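Home | My tickets | Knowledge base | Log out
Search tickets
Category: Clinic Systems > Antivenom fridge

Hi Kirsten, sorry to bother you again, but the antivenom fridge at Morin is still sending Bristov alerts at 4 a.m., bless it.

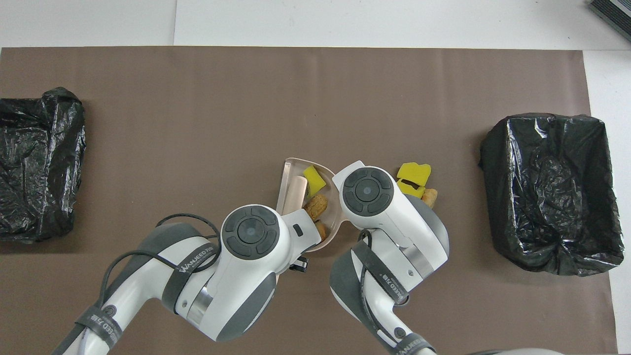 I checked the vials with Harpreet and the paper chart reads fine, so I'm fairly sure it's the probe or its cable.

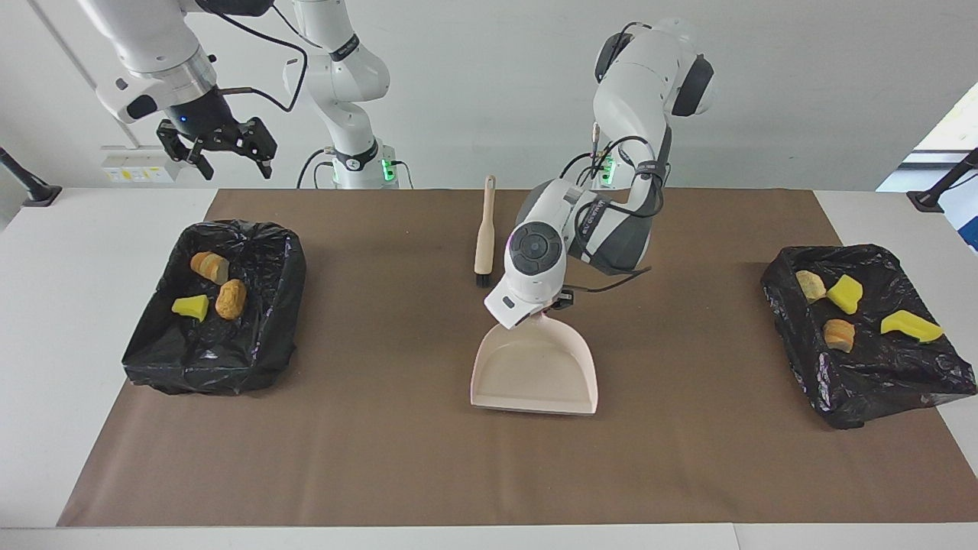 Reply from Kirsten Zacharias: Thanks so much, Marlene! Could you please swap in the spare probe and leave it for 2 hours before you clear the alarm? 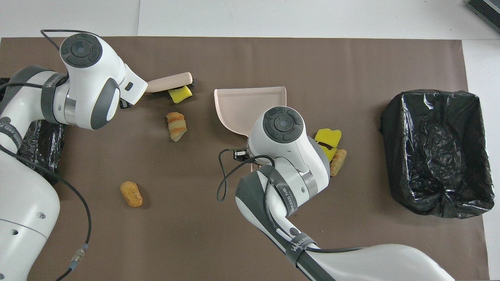
Marlene Boychuk: Done, and no alerts overnight. Happy for you to close this one, and thanks for your patience with me!

Status: Resolved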